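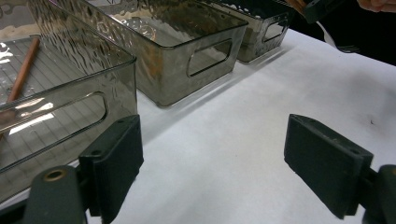 Tivia presenta Puvomgate, un sistema para enseñar tareas a un robot con una pinza de mano

Tivia anuncia la disponibilidad de Puvomgate, un conjunto de herramientas con el que una persona enseña una tarea a un brazo robótico haciéndola ella misma. El operario sujeta una pinza de dos dedos equipada con cámara, realiza el trabajo sobre la mesa y el sistema guarda la imagen y el movimiento de cada repetición. No hace falta tener el robot delante durante la grabación.

La primera biblioteca de tareas, llamada Fan, está dedicada a la clasificación de objetos pequeños en recipientes. Se graba con material corriente, como cajas de plástico translúcido de color gris ahumado, abiertas por arriba y con asas recortadas en los laterales, o palitos finos de madera. Las paredes brillantes y transparentes producen reflejos que complican la localización de los bordes, y por eso se han incluido desde el principio.

Fan reúne 28 tareas, con 100 demostraciones por cada una. Una jornada de grabación da para unas 300 demostraciones válidas en un puesto con dos personas. Las que contienen errores se conservan aparte, marcadas, y el cliente decide si las usa o no.

Para los trabajos que no se prestan a la pinza de mano -- piezas pesadas, zonas con acceso restringido -- Puvomgate admite también el control remoto. En ese caso el operario maneja el brazo desde otro puesto y los datos se guardan en el mismo formato, de modo que ambas clases de demostración pueden combinarse en un solo entrenamiento.

Drindus, empresa de preparación de pedidos, ha probado el sistema en su almacén desde junio. Según la compañía, el tiempo necesario para preparar una tarea nueva se ha reducido en un 70 % respecto a la programación punto por punto que utilizaba antes. La prueba continúa con envases de otros tamaños.

Puvomgate se entrega con dos pinzas, el programa de grabación y acceso a Fan. El manual y la interfaz están en español. Las empresas interesadas pueden solicitar una demostración al departamento comercial de Tivia.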